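Kotine Lecture Planner: a term with it
Reviewed by Aisyah Pangaribuan, 21/06/2021

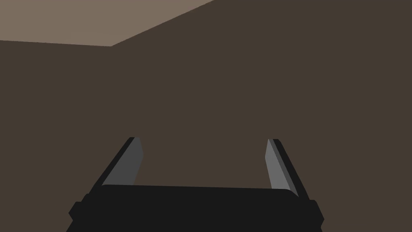

Black gripper, dark brown wall.

I teach second-year psychology at Dinport, and in March our department was told to try Kotine in place of the shared spreadsheet we had used for longer than I care to admit. I was against it. I am now slightly less against it.

The pitch is that you put in your reading list, your seminar groups and your marking dates, and Kotine builds the term for you. It does build something. My first plan put the statistics resit in the same week as the dissertation deadline, and a colleague over at Skurnham had the same trouble with her lab reports. You can drag things about by hand afterwards, but then what was the automatic bit for?

Marking is better. Comments can be saved and reused, and the second marker sees the script without the first mark showing until both are in. I liked that a good deal. The essay view is slow with anything over 24 pages, and on my office machine it froze twice on appendices full of scanned questionnaires.

Office hours booking works. Students get slots of 8 minutes by default, a silly length for anybody who wants to talk about a dissertation, and the setting is buried under "Calendar rules". Reminders go out the evening before and can't be moved to the morning.

Then the price. A department licence is £600 a year and the support desk took two days to answer a question about exporting marks. Holst, which we tried before, was uglier and answered the phone.

If your department has no system at all, ask for the trial and test it with a real module, resits included. If your spreadsheet works, I'd leave it alone until they fix the planner. I'm keeping the marking side for the autumn and doing my own timetable.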